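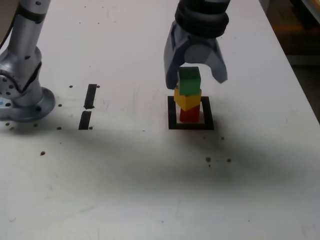
Green on yellow on red: the stack on the bench at the Gardale shared workshop.

Features > Workshop > Machines

Guðlaug Ingvarsson has spent over 2,000 hours teaching two arms to pile up toy blocks, and I drove out to Gardale wanting to know why. She calls the project Skilero. The top cube sits crooked, and the yellow one is turned corner-out. My niece stacks straighter.

"It's the placing that's hard," Ingvarsson told me. Maybe so. But she has been saying "laundry by October" to anyone who visits, and there's a long road between a wooden cube and a wet sock. The parts cost her $3,000, plus bench fees. I'd like to see it work in a messy kitchen, on a table with no tape, before I believe a word about laundry.

Related
The Kvaran lathe, one year on
Gomerness tool library reopens
Who needs a $300 soldering iron?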